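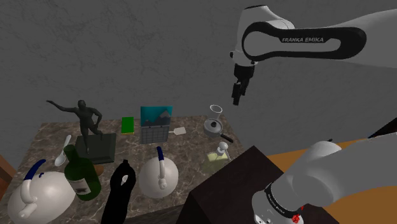 How long should an arm stand still before you decide it has finished its move?

Long enough to match whatever your written procedure says, and in this module that's 5 seconds, with the status on the screen agreeing. If the two disagree, treat it as still moving.

Right, on to the rest of week two. I promised last time we'd get to the rules about layout, and I know it sounds dull, but most of the marks people lost in January went here (the class average for the Zumasdale exercise was dreadful, and I include my own model answer in that!).

Glass first. I like a cluttered table in simulation, because clutter is what real kitchens have. A wine glass and a saucepan close together make a fair test, and so do kettles with handles standing up over the top. But write down where everything starts. If your layout isn't saved with the run, I can't repeat it, and I won't mark it.

Speed next. Our house limit near people is 80 millimetres a second, and please use it in simulation too. I've had students argue that a rendered bottle can't hurt anyone. Fine, but you'll carry the same file over to the real arm one tired afternoon and forget to change the number.

Start every run with the gripper empty and up above the tallest thing on the table. Check the way down as well as the way across – long pan handles catch everybody out, me included.

Logging: one line per run, failures too. The Triltden set has 843 runs in it and 594 were kept, and the notes say why each of the others was dropped. I'd love yours to look like that.

For next time, read the Dromico checklist and Jankauskaitė, chapter on stopping distances. Bring your own start layout, printed, with your name on it.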